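Equipment Progress Report — Tilis Kitchen Handling Project
July 28, 2022
For the program office. Covers purchasing and budget since the last report. Numbers are from the order book, not yet reconciled.

Where we are

Main purchases done. Two items late, one dropped, one that needs your okay before we can order. Overall still inside the approved envelope but the slack has moved from one line to another, see below.

Short version for anyone skimming:
Grippers — delivered, both fitted, spare fingers not in yet.
Cameras — delivered, working.
Cabling and mounts — underestimated, overspent.
Kitchenware and food stock — underspent so far, that will change.
Second bench — on hold, decision needed from you.

Grippers

We went with Handus for the grippers after comparing with Drament. Drament was cheaper per unit but the lead time ran into November and they would not sell finger sets separately, so every worn tip means a whole assembly back to the factory. Handus sells tips as a set. One set is $136. We budgeted for two sets and I now think that is low — tips take the most wear on metal rims and we are doing a lot of metal rims. Asking to move to four sets. No new money, it comes out of the training line we didn't use.

Delivery was short one box of fasteners. Handus sent them on, no charge. Cost us a few days on the second arm, we used the time for bench layout so not a total loss.

Wrist cameras came from Kivi with the brackets. The brackets didnt match the gripper plate and we had adapter plates made at the shop down the road. $500 for the lot including one redo, our drawing was wrong the first time. That was not in the plan. Charged to contingency.

Bench work

Current task is the steamer: open, load, unload, plate. It was picked because it needs most of what the later tasks need (a loose tray, soft food, a lid, a hot zone eventually). All runs are cold for now, heat comes later once the splash guards are in. 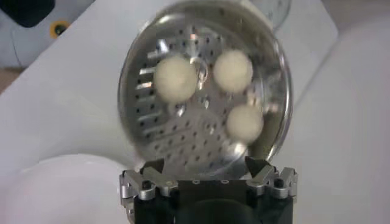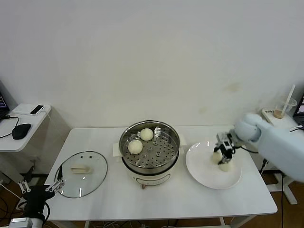

Kitchenware is the line I got most wrong in the first plan. I had it down as a one-off purchase, a single steamer and some plates, and left it there. It needs to be treated as a consumable. Lids are the worry, ours is clear glass with a metal rim and the supplier doesn't sell it apart from the pot, so a cracked lid means a whole steamer. Same goes for the perforated tray. I want three complete steamers on the shelf, same model, so a swap in the middle of a block of runs doesn't change the setup. Buns are cheap but we should cost them properly too, going through them faster than planned. Plates fine, plain white round ones, any store has them.

Revised ask for the kitchenware line is $1000 through the end of November. Covers the steamers, plates, food stock and a small reserve. Still below what was approved for that line originally, we just spent it later than planned and on different things.

Cabling and mounts

Over. Reasons: longer runs than the drawing showed, right-angle connectors for the wrist, and replacement of two cables that got pinched at the joint. Also floor cable covers, not ordered yet, which safety asked for at the walk-through and they are right. I'd like to order covers this month out of what is left. If there isn't enough left, from contingency.

Lesson for the next plan is to measure with the arm at full reach and then add slack. We measured it parked. Won't do that again.

Second bench

This is the one that needs a decision. The original plan has a second bench identical to the first by the end of the year. Quote from the table supplier for frame, top and leveling feet is $1397, delivered, valid for thirty days. That is the bench only, no arms.

Options as I see them:

Order now, bench sits without arms until the next funding period. We lock the price and can use it for staging in the meantime — plates, spare trays, food, laptops, all the stuff that now goes on side tables.

Wait, and order with the arms. Price may go up. Side tables stay.

Drop it and extend the first bench. Cheapest on paper. I don't like it, an extension moves the center of the workspace and all the calibration gets redone.

My preference is the first. Staging space is a real problem, setup between blocks takes too long and most of that is people looking for a place to put things down.

Late items

Spare finger sets, Handus. Was promised last month. New date given by phone, nothing in writing. Chasing.

Splash guards, Drament. They do make a guard that fits so we are a customer after all. Waiting on the revised quote, the first one had the wrong thickness.

Dropped

The turntable. Idea was to rotate the work item so one arm could reach all sides. With both arms running we don't need it. Never ordered so nothing to return. Funds stay in the equipment line unless you tell me otherwise.

Risks

Single supplier on the fingers. If Handus has a problem we stop. Four sets on the shelf gets us through a short gap, not a long one. I asked Kivi whether they plan a compatible tip and they said maybe, would not count on it.

Heat. Nothing we have bought is rated by us for steam. The camera data sheet gives an operating range but says nothing about moisture. Want to buy one spare camera and test it near a working steamer before we commit the others. Will send a quote separately.

Storage. Boxes from the gripper delivery are still in the hallway because the return terms want original packaging. They go once the return window closes.

What I need back from you

Okay to move training money to finger sets.
Okay on the revised kitchenware figure.
Yes or no on the second bench, before the quote runs out please.
Confirmation that the adapter plates can stay under contingency and dont need a seperate form.

Next report will have the reconciled totals and the splash guard quote if it is in. Spend sheet is in the shared Tilis folder, tab two, ignore tab one it's the old plan.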